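**Unit 4 – Pattern repeat and wallpaper estimating**

A large repeat wastes more paper than a small one. Round each drop up to the next full repeat before multiplying by the number of drops.

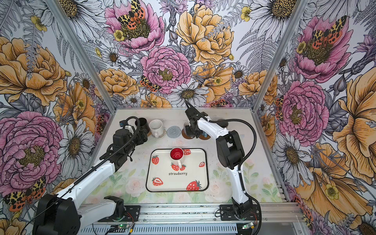 *Fig. 4.1. Large floral pattern on a back wall and two side walls.*

Worked case: drop 210 cm, repeat 20 cm. The cut length is 220 cm – 11 full repeats. For 16 drops, allow 3,520 cm before trimming.

Half-drop patterns are covered in Unit 5. Bring Greenwood's tables.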